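Recording wrist camera episodes with Hendesent

Set the board on the printed surface and open the gripper over it before you start a recording. Both fingertips must be in view.

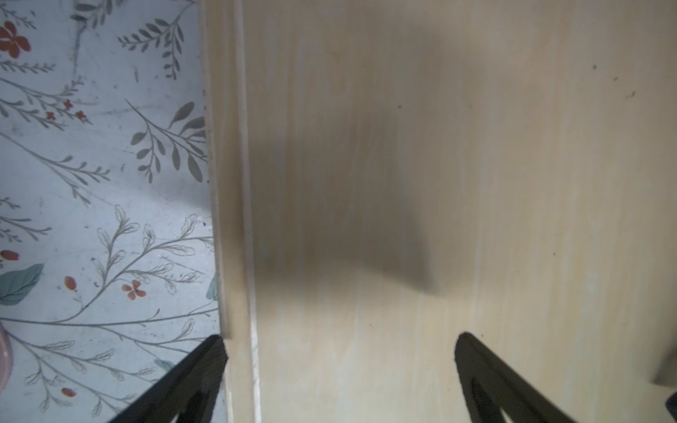
Wrist view with the gripper open over the board.

Record in blocks of 30 episodes at 12 frames per second. Move the arm to a new start pose after every 6 episodes and write the pose number in the log. Stop any episode that passes 4,000 frames.

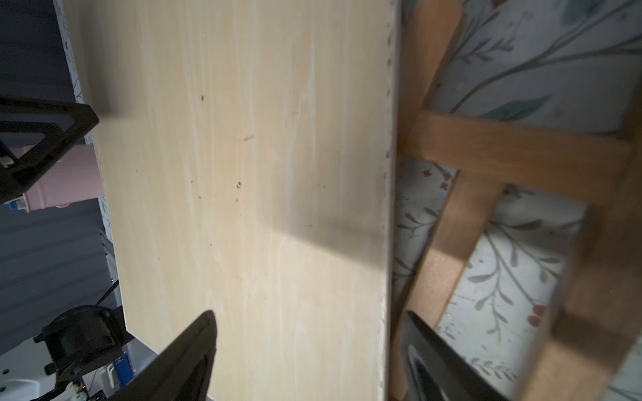

Start poses should differ in angle as well as height. A policy trained on one angle tends to fail when the board is turned. Include some poses where the board runs diagonally through the view and a finger overlaps its edge. Tag these "oblique" in Grakura.

Export each block before changing the lighting.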